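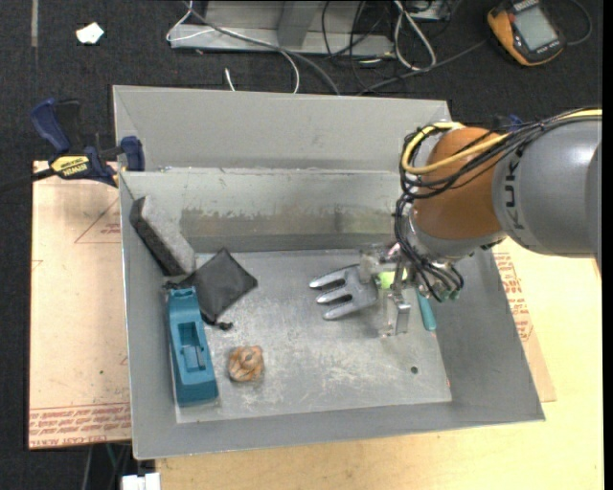
Quick one tonight, dinner's in the oven and I have maybe half an hour before somebody needs something.

So the commute. I've been at the new job since April and people keep asking how the drive is. The drive is fine. The drive is also two hours of my day that used to belong to me, and I've been trying to work out what to do with it.

Kendholm to Brostdale, 59 minutes door to door if the lights at the feed store are kind. Used to be 18 at the old place. I knew this when I took the job. Wrote it down on the pros and cons list and everything. Didn't feel it until week two, when I got home and sat in the driveway with the engine off and could not make myself go in and cook.

First thing I tried was podcasts. Everybody says podcasts. I got through a long series on a bank fraud and then another one on a different bank fraud and realized I couldn't tell you which guy did what. Also they all have the same mattress ad. Gave up.

Then audiobooks from the library. Better. Except the app kicks you out when the loan ends, mid chapter, and you're number 20 on the hold list for your own book. I still don't know who inherited the house. Please don't tell me, I'm back in line.

Then silence, on purpose. My sister's idea. She does it and says it's like a bath. For me it was mostly going over a thing I said in a meeting in March, and whether I locked the back door. Three days of that and I put the radio back on.

What did work, sort of — leaving earlier. I know. I hate it too. But if I'm out by 6:10 I miss the school buses and the trucks lining up to turn at the gravel pit, and I get to Brostdale with time to sit at Caputo before my shift. Caputo is the bakery on the corner by the bank, green awning, not enough chairs. They do a potato roll for breakfast with egg in it and I've had one every Thursday for a while now. Only Thursdays. It's a rule. If I let myself have it daily it'd be over in a month, I know what I'm like.

And then there's the carpool, which I swore I would never do. I'm not a morning talker. Agata Carbone lives four streets over and it took us both weeks to notice we were parking in the same lot. She asked, I said let me think about it, then my alternator went and I didn't have to think about it anymore.

Rules we ended up with, in case anyone else is considering it:

No talking before the bridge. After the bridge, fine.

Driver picks the music. Passenger can veto one song per trip. She has vetoed the same song of mine every single time and I keep playing it.

Whoever isn't driving buys gas on Friday, or pays for half, we're a bit loose on this one and I think I owe her.

If you're more than 5 minutes late the other person leaves. No hard feelings. This has happened once, to me, and I had some hard feelings.

Two days a week we go separate becuase she picks up her kid and I have the dentist or groceries or whatever. That part matters more than I expected. I like her a lot and I would not like her in a car five days a week. She'd say the same.

Gas money is better obviously. I haven't done the math properly. There's a spreadsheet I started and it has one row in it.

The other thing is what to do at the home end. I used to walk in and go straight to the stove in my coat practically. Now I take ten minutes. Change clothes, drink a glass of water, stand in the yard and look at the tomatoes, which are doing nothing. Then dinner. The kids complained for a week and then started putting the rice on themselves, the older one anyway. It's sometimes crunchy. I eat it.

Would I move closer? Asked myself that all through the spring. Looked at a couple of rentals in Brostdale, one had a nice kitchen and a bathroom you had to enter sideways. But my mom's here, the school's here, the yard's here with it's useless tomatoes. So no. Not this year. Ask me in January when the hill road ices up and I'm behind the plow.

Few people asked for the soup recipe from last time, I haven't forgotten, I just have to measure it for once instead of pouring. Weekend probably. And if anybody has an audiobook with a short hold list, long as possible, no bank fraud, leave it in the comments.

Timer's going. More later.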